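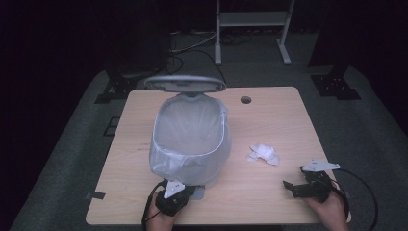 Figure 7.1 Two hand-held grippers, a lined bin with its lid up, and a crumpled tissue on the bench.

Chapter 7
Comparing Grippers by Hand

Pick up a used tissue and drop it in the bin. You have done it thousands of times, and I doubt you have ever planned it. Now do it with two stiff fingers that open and close along one line, and the job becomes wonderfully awkward! Do you pinch a corner or grab the middle? Will the tissue squash flat, or spring back and slip out? And if it clings to a fingertip over the bin, what then?

This chapter is about finding out, and the nicest way to start is with the gripper in your own hand. Chapter 6 bolted everything to an arm, which meant that a poor result could come from the arm, the controller or the fingers, and you had to untangle all of them. With a hand-held gripper the arm is yours. You already know how to reach, so your attention goes to the fingers (where it belongs, for the next forty pages at least).

We will follow a comparison run by Poonam Vashisht and Sang-wook Yang at Dresta. They tried three finger shapes on soft household objects and logged 884 grasps, of which 275 were on tissue alone. Tissue gave them more trouble than anything else on the list, and their notes on it are a joy to read. Section 7.4 prints a good part of them, crossings-out included.

Before you begin, you should be comfortable with friction and contact area (Chapter 3) and with keeping a trial log (Chapter 5).

In this chapter you will
write down what counts as a successful grasp before the first trial
compare fingertip shapes on the same object
decide when to use the second gripper to steady something
move a hand-held result on to an arm, and see what changes

Try it first
Crumple a tissue and lift it with kitchen tongs, ten times. Crumple it afresh each time. Note where you took hold and whether it came up cleanly. Keep the sheet, as you will need it in Section 7.2.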